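Point d'étape d'avril – démonstrations par téléopération, poste à deux bras
Par Yuk-lan Ng
Temps de lecture : 2 min

Bonjour à tous,

Je reprends là où je m'étais arrêtée dans ma dernière note, c'est-à-dire au moment où je pestais contre les trousseaux de clés. Eh bien on y est toujours, mais de bien meilleure humeur ! Nous en sommes à 627 démonstrations enregistrées pour le lot Cindetti, toutes faites à distance, et j'ai enfin l'impression que mes mains savent ce qu'elles font.

Le plus dur reste le passage d'une pince à l'autre. Les anneaux pivotent, le trousseau s'allonge dès qu'on le soulève (une vraie guirlande), et l'opérateur doit décider très vite où pincer. Côté Suturach, on m'avait conseillé d'aller lentement. J'ai essayé – les gestes devenaient hésitants et je trouvais les trajectoires pénibles à relire. 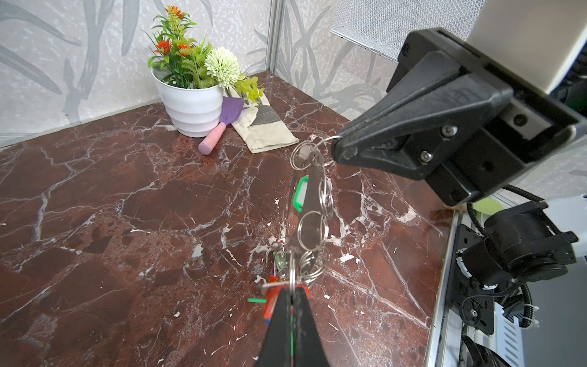
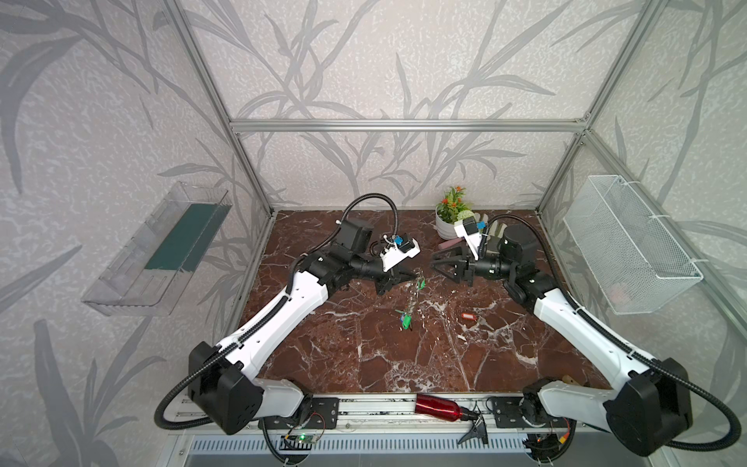

Le trousseau suspendu au-dessus du plateau de marbre, vu du poignet puis en vue d'ensemble.

Depuis, j'ai changé deux choses. Chaque opérateur s'arrête au bout de huit essais, et on note tout de suite les reprises ratées au lieu de les effacer. Je tiens beaucoup à ces ratés, parce que la façon dont on rattrape une clé qui glisse, ça se montre aussi !

Côté budget, rien à signaler, sauf les patins de pince, qui s'usent plus vite que prévu. Il m'en faudrait quatre jeux de plus avant la prochaine série. Le devis Prerham est dans le dossier partagé, il ne manque que votre accord.

Pour la suite, je voudrais former deux nouvelles personnes à la téléopération et commencer le lot Benavides avec elles. Dites-moi si le calendrier vous va, je bloque les créneaux du matin dès que j'ai votre réponse.

Yuk-lan

À lire aussi
Lot Benavides : liste des objets retenus
Régler le retour d'effort sans se fatiguer le poignet
Point d'étape de mars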